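Toys and Small Collectibles in the Home
Siltby Museum of Everyday Life, Online Gallery

The Siltby Museum of Everyday Life documents the ordinary belongings of present-day households: how they are stored, where they are set down, and what is kept close to what. This gallery belongs to the series Rooms in Use, which looks at the bedroom as a place for sleep, desk work and leisure. It concerns dolls, plush animals, boxed items and printed cards, together with the trays and boxes in which such things are gathered and sorted.

The series was begun by the Department of Domestic Collections under the direction of Younes Farouk, Curator of Household Objects. Earlier galleries covered kitchen drawers in Lustlow and hallway furniture in Trurnport. The present selection is catalogued as Group 13 and may be consulted together with the printed guide to the series, available at the museum desk.

1. Doll with blue skirt, round table and desk area

A small doll in a frilly blue skirt with white ruffles, with light blue cuffs and a pointed shoe. The table is covered with a white cloth, and a clear-topped tray with a black frame holds a teal packet. A white desk and a cabinet with glass doors stand farther back in the room.

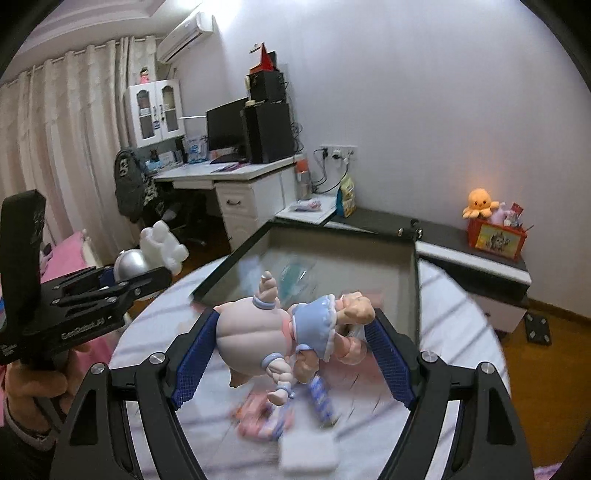 Costume is one of the principal headings under which the museum describes dolls of this size. Ruffles, cuffs and footwear are entered separately in the catalog, as garments are easily exchanged between figures and may not remain with the doll for which they were made. Where a costume can be removed without strain, it is examined on its own and returned to the doll once its condition has been noted. Hair, wigs and headwear are treated in the same manner.

The placing of toys in a working room is a second subject of this group. Figures displayed on top of a cabinet and plush animals kept on a low unit share their space with a monitor, a speaker and an office chair. The museum records such arrangements as they are found. Visitors interested in the furniture itself are referred to the earlier gallery on desks and storage, which includes examples from the Prokopenko Bequest.

2. Pink box with contents, and cards

A wide pink box with a black frame at its top, resting on a white sheet with muted purple stripes. Among the contents is a cream-white plush animal with small pointed ears. A translucent white plastic container stands in front of the box, near a long dark blue box with gold edging and a loose pile of colorful printed cards or small packets.

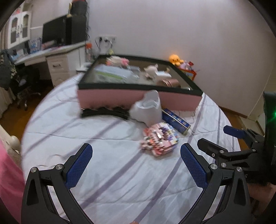 Mixed storage of this kind is common in the households surveyed by the museum. Soft toys, packaging and small hard objects are often kept in one container, and the grouping can say a good deal about how a collection is used from day to day. For this reason the Department asks donors not to sort their boxes before a first visit. The order in which things lie is noted before any object is lifted out.

Printed cards and paper packets require particular care. The museum recommends that they be stored flat, away from direct sunlight, and apart from soft plastics, which may stick to printed surfaces over time. Rubber bands should not be used. Plush animals should be brushed lightly and kept in a container that allows some movement of air. Original packaging should be retained where space permits, even if it is creased or torn.

Visiting and further information

Selected objects from Rooms in Use may be seen in Gallery 3 on the upper floor of the museum. The study room is open by appointment each Wednesday afternoon, and places are limited to 2 readers at a time. Requests should name the series and the group number, and should be received at least one week in advance.

Households in Siltby and the surrounding district that wish to take part in the next stage of the series are invited to write to the Department of Domestic Collections. The survey will resume in May. Participants may withdraw at any time, and no object leaves the home without a signed loan form.

Reproduction requests for this page should quote reference 3122 and be addressed to the Picture Library. Teachers may use the gallery in class without prior permission, provided that the museum is credited.

Return to Rooms in Use
Next gallery: Shelves and Bedside Tables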